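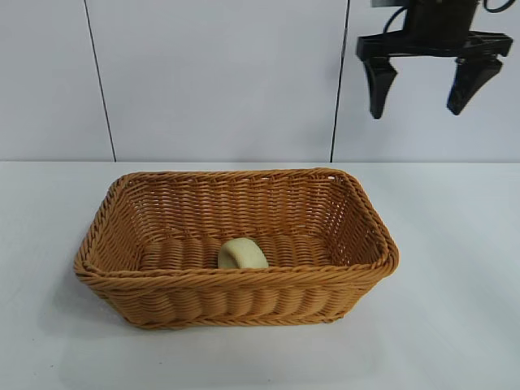
Basket with the small cream piece inside, right gripper open.

Lucero notebook, December, afternoon. Present: me (Constanza), Niall, Hemi. Zulema came at the end.

Task for the Kirnesgate student round is still the same: one arm steadies the basket, the other one puts things in or takes them out. Today we worked only on the approach of the right arm. Delia's script from last month stops too high for a low object, so I reduced the hover height by 20 mm. Hemi thinks it is too much near the rim. We keep it for now and look at the logs.

Niall changed the waiting time after closing from two seconds to one. I am not sure I agree – the fingers need time to settle, and we have no force reading on that side.
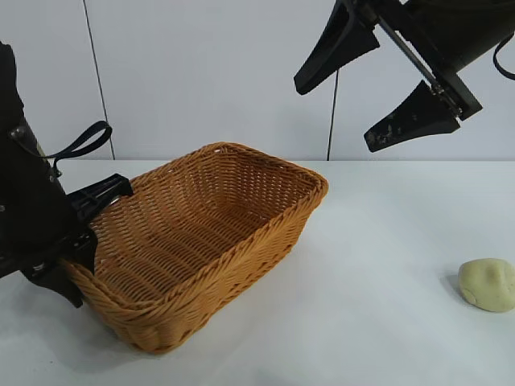
Left arm at the basket rim, right gripper open, clay on the table at far right.

To do before next session:
– write the left arm pose in the shared file, with the basket at an angle also
– ask Delia which version of the script is the good one
– clay: decide the starting position and tell everybody
– Hemi to read rule 14 again (is a regrasp allowed?)

Zulema has the key.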